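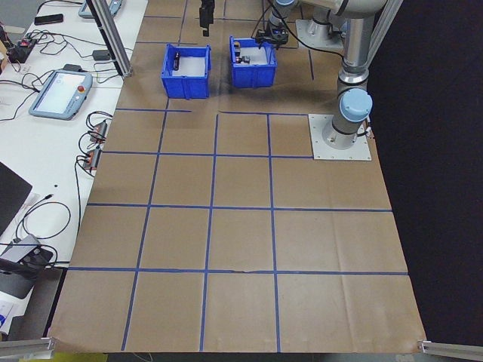
Notebook, Raken cell – March, entry 17

Purpose of session: continue collection of pick-and-place episodes for the two-bin transfer task. Operator: Joonas Heiskanen. Resets and labeling: Saimi Halonen. Entry written by S. Halonen.

The target for the month remains 700 accepted episodes. At the start of this session the accepted set was still short by more than half, and the rate must improve if the Jamley training run is to begin on schedule.

Placement procedure. Start positions are now drawn from a shuffled list of grid cells, one cell per episode. In the previous batch the operator chose the cell by eye, and Yakubu Uzor's plot of the start positions showed a strong preference for the cells nearest the bins. A policy trained on that batch did well there and poorly elsewhere. The list is kept in the shared folder under Bustitz and should be followed in order, including after a failed attempt.

Paper and tape. The brown paper has a small flaw along one of the near tape lines, toward the middle. It is to be left alone until the current batch is closed. Replacing the paper would mean laying the grid again, and the cell positions would no longer agree with the earlier episodes. The blue tape is to be pressed down by hand before each block.

Bins. Both stay where they are. If either is moved, stop recording and note the episode number.

Episodes recorded: 100. Rejected on review: 7. Of the rejected ones, four were late grasps in which the operator corrected twice before closing, and three had the object released on the rim. The rim cases have been kept in a separate folder – Thérèse Morin has asked for them as recovery examples.

Teleoperation lag was noticeable after 3 p.m. and cleared when the logging program was restarted. Cause not known. Joonas will record the lag value at the start of every block from now on.

Open items:
- Seija Saarinen to confirm whether the gripper opening should be logged as a width or as a command value. The two have been mixed in earlier files.
- Label names for the small objects to be agreed with Rautiainen before the next export.
- Second reviewer needed for the far-row episodes.

Filed under: Robot Learning, Data Collection, Lab Notes
2 comments | 4 shares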